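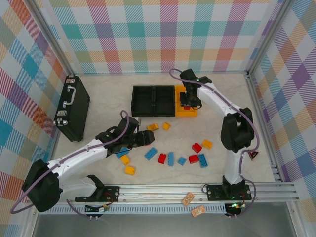
チェック柄のパネルに囲まれた作業台と、黒いハードケース

消えた銘柄の名前を覚えている人たち　菓子と石けんの包み紙を集めて

2021年3月

海辺の町ドマデールに、古い商品の包み紙ばかりを集めている小さな資料室があります。主宰しているのは、長く食料品の卸に勤めていた女性です。お茶をいただきながらのんびり伺うつもりが、お話が面白くて、気づけば窓の外がすっかり暗くなっていました。

最初に見せてくださったのは、コイヴィストというキャラメルの包み紙でした。薄い黄色の紙に、青い文字で名前だけが刷ってあります。

「絵も何もないでしょう。でもね、うちの町の子どもはみんな、この青い字を見ただけで口の中が甘くなったんですよ。キャラメルちょうだい、なんて言わないの。コイヴィストちょうだい、って言うんです。よその町から来た子は何のことやらわからなくて、きょとんとしていましたね」

コイヴィストが店から消えて、もう30年になるそうです。工場がなくなったあともしばらくは、別の会社のキャラメルまでその名で呼ばれていたといいますから、名前というのはずいぶん長生きなものだと思います。

卸に勤めていたころは、毎朝、伝票を品目ごとに分けるのが仕事でした。正式な商品名と、店のおかみさんたちが電話で言う呼び名がまるで違うので、新人のうちは本当に困ったそうです。

「『いつもの緑を3箱』って言われるの。緑って何ですか、と聞くと、緑は緑よ、と叱られて。それがゼンダムの洗濯石けんのことだとわかるまで、ひと月かかりました。箱が緑だったのは昔の話で、私が入ったときにはもう白かったんですよ。わかるわけがないじゃありませんか」

そう言って、それは楽しそうに笑っておられました。ゼンダムの箱は緑の時代のものも白の時代のものも棚に並んでいて、角のところが少しつぶれているのも、台所の流しの下にあったのだろうなと想像させてくれます。

集め始めたきっかけを尋ねると、少し考えてから、母親の裁縫箱の話をしてくださいました。ボタンを小分けにした袋が、どれもクリルサイドという紅茶の内袋だったのだそうです。

「銀色の紙で、丈夫でね。母はお茶の味については何も言わない人でしたけれど、袋のことはよく褒めていました。洗えないけど破れない、って。会社の人が聞いたらがっかりするでしょうねえ。でも私はそれを聞いて育ったものだから、お茶といえばクリルサイドなんです。味はね、少し渋かったですよ」

資料室にある包み紙は、いま整理がついているものだけで100種類。引き出しにはまだ手つかずの封筒が残っていて、近所の方が古い家を片づけるたびに増えていくのだとか。一枚ずつ薄紙を挟み、わかる範囲で売られていた店の名前を鉛筆で書き添えます。値段も書きたいけれど、人によって覚えている額が違うので、聞いたとおりに全部並べておくことにしているそうです。

昔のもののほうがおいしかったと思いますか、とつい聞いてしまいました。

「どうかしら。コイヴィストなんて、冬は石みたいに硬かったのよ。歯の詰め物が取れたという人もいましたし。いまのお菓子のほうが、きっと上等です。ただ、選ぶほどの種類がなかったから、みんなが同じものを食べていたでしょう。だから40年たっても、知らない人同士で話が弾むんですね。この部屋にいると、そういう場面によく出会います」

6月には、石けんと洗剤の箱だけを集めた小さな展示を開く予定だそうです。棚の奥から出してきた箱をひとつ、どうぞと手渡されて鼻を近づけてみましたら、まだかすかに匂いが残っていました。帰りぎわ、お宅の押し入れにも何かあったら捨てる前に電話をちょうだいね、と玄関先で念を押されました。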